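Chapter 6
From Demonstrations to Policies: Preparing Data for Learned Control

In this chapter
6.1 Why recorded motion is not yet training data
6.2 Aligning camera frames and gripper state
6.3 Splitting a recording into episodes
6.4 Relative and absolute actions
6.5 Case study: the Bradby tabletop set
Exercises

Before you start
You should be comfortable with rigid-body transforms (Chapter 2) and with the camera model from Chapter 4. The code in this chapter uses the Povon toolkit, version 3 or later. Older versions store rotations in a different order and will give wrong results without any warning.

6.1 Why recorded motion is not yet training data

In Chapter 5 we wrote controllers by hand. Each one had a goal pose, an error term, and a rule for turning the error into a command. That works well when the goal can be written down. It works poorly for a task such as picking up a thin object from a flat table, where the right approach depends on how the object happens to lie.

A learned policy takes a different route. A person does the task many times with a hand-held gripper, and the software records what the camera saw and how the gripper moved. A model is then trained to predict the next short stretch of motion from the latest images.

The raw recording can't be used directly. The camera and the motion tracker run on separate clocks. Tracking drops out when the view has too little texture. Some recordings hold several attempts, and some hold none that are complete. In the Bradby set, which we use throughout this chapter, the authors began with 2000 recordings and kept 881 after filtering. Most of the loss came from tracking failures – the pose estimate jumped, and the motion after the jump could no longer be trusted.

Plain tabletops are a common cause. The tracker follows small visual features from one image to the next, and a bare surface offers very few of them.
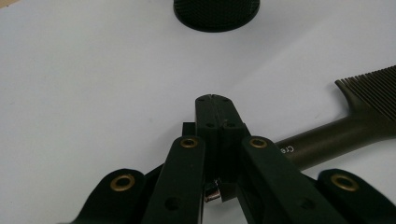
The Hubmann filter, described in Section 6.2, handles this by giving each pose a confidence score. When the score stays low for more than 700 milliseconds, the recording is split at that point and both parts are checked again. Shorter gaps are filled by interpolation.

The gripper itself needs care too. It stays in nearly the same place in every image, so its features say nothing about how the camera is moving. The usual fix is a fixed mask, drawn once per gripper design and applied before tracking. Section 6.2 shows how to build one and how to test it on the Skultport recordings, where the first mask was drawn too small.

Key terms: episode, latency, pose confidence, mask, action horizon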